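How I Get Scuffs, Dull Spots and Sticky Film Off a Wood Floor (Without Refinishing It)

I put off dealing with my living room floor for two years, and the whole thing ended up taking me one Saturday and a pot of coffee.

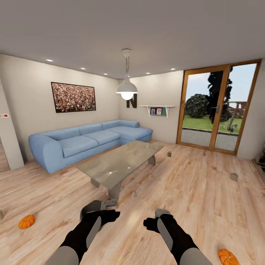
So if your boards look cloudy, or your socks drag a little when you walk across them, please don't call the sanding people yet. I very nearly did! I had a quote from a place called Drevell for 276 dollars just to buff and recoat the hallway, and they wanted a lot more for the living room. Then my neighbor Ffion Prothero came over, rubbed a spot by the door with a damp rag and some elbow grease, and held the rag up at me. It was gray. Very gray. What I'd been calling "worn out" was years of floor shine product with dirt stuck in it.

First, figure out what finish you have

Most newer wood floors (and a lot of older ones that got redone) have a hard surface finish, usually polyurethane. Some old floors are waxed or oiled. You need to know which, and the test is easy. Pick a spot nobody looks at, like inside a closet, and put one drop of water on it. Wait ten minutes. If the drop just sits there like it's on a car hood, you probably have a surface finish and you can carry on with this page. If the wood goes dark or a white mark shows up under the drop, stop. You may have wax or oil, or the finish may be worn through, and water is not your friend. A little mineral spirits on a cloth is the usual way to clean a waxed floor, with the windows open, but I've never done a whole room that way so I won't pretend to teach it.

There's a second test for buildup. Scratch lightly with your fingernail in a dull area. If something whitish and waxy comes up under your nail, that's old polish. I got a disgusting amount.

What I used

A vacuum with the brush head (beater bar OFF)
A flat mop with four washable microfiber pads
Two buckets
A spray bottle
pH neutral wood floor cleaner
A polish remover made for sealed wood
An old plastic gift card
A stack of rags, more than you think
Knee pads, or a folded towel if you're stubborn like me

I bought a remover called Vaneck at the hardware store on the corner. Any remover is fine as long as the label says it's safe on sealed wood. Please skip the vinegar. I used vinegar and water for years on my mother's advice, and the flooring guy told me it can slowly take the shine off the finish. Same goes for steam mops, which I also owned (it lives in the garage now).

Step 1. Clear the room and vacuum twice

Move everything you can. Put felt pads or an old blanket under the heavy stuff and slide it, and get a second person for the couch. Then vacuum along the boards, and vacuum again across them. Grit in the gaps between boards is what scratches the floor once you start scrubbing, so I went along the baseboards with the skinny attachment too. Found an earring.

Step 2. Wash it plain first

Mix the neutral cleaner the way the bottle says. Fill one bucket with that and the other with clean water. Dip the pad in the cleaner, wring it until it doesn't drip at all, mop a patch the size of a beach towel, rinse the pad in the clean bucket, and keep going. Change the rinse water when you can't see the bottom anymore. I changed mine five times and I'm not embarrassed to say so.

Let it dry for half an hour and look at it from a low angle with the light coming toward you. If it looks good now, congratulations, you're done! Mine did not look good. It looked like a clean floor with clouds in it.

Step 3. Take off the old polish

Do a small test patch first, somewhere behind a door, and let it dry overnight if you have the patience. Then work in sections of three feet by three feet or so. Spray the remover on, let it sit as long as the label says (mine was five minutes), and rub it with a damp microfiber pad going with the grain. You'll feel it go slick and then grabby. Wipe up the goo with a rag, then go over the same section with a clean damp rag and dry it with another one before you move on.

Don't let the stuff dry on the floor. I answered the phone in the middle of a section and had to do the whole patch over.

For thick ridges (I had one where a rug used to end) hold the gift card nearly flat and push gently. Don't use a metal scraper or steel wool, and keep the green side of the kitchen sponge away from it.

Step 4. Scuffs and small scratches

Black shoe marks come off with a clean tennis ball. Really! Rub it on the mark and most of them vanish. For the rest I used a damp white melamine sponge, but go easy, those are a fine abrasive and they will dull a shiny floor if you lean on them.

Light scratches that haven't gone through to the wood can be hidden a little with a touch-up marker. Buy one shade lighter than you think you need, dab it on, and wipe right away. I went too dark on my first one and now there's a line by the closet that looks like I drew it. Deep gouges need filler, and that's a different afternoon.

Step 5. One last rinse

Mop the whole room with plain water and a barely damp pad. Dry it as you go with a towel under your foot. Then stay off it for a couple of hours and keep rugs off until the next day, so nothing gets trapped underneath.

Keeping it that way

I vacuum a couple of times a week and do the barely damp mop every other Saturday. There's a mat at both doors. Felt pads went on every chair leg, and I check them in November when the heat comes on and the windows stay shut, because they collect hair and sand and then they're basically sandpaper. And no more shine-in-a-bottle. If the floor still looks tired after all this, the finish itself may be worn, and that's when a recoat makes sense.

If you try the remover on a floor with a hand-scraped texture, tell me how it went in the comments. My sister has one and she's waiting for somebody else to go first.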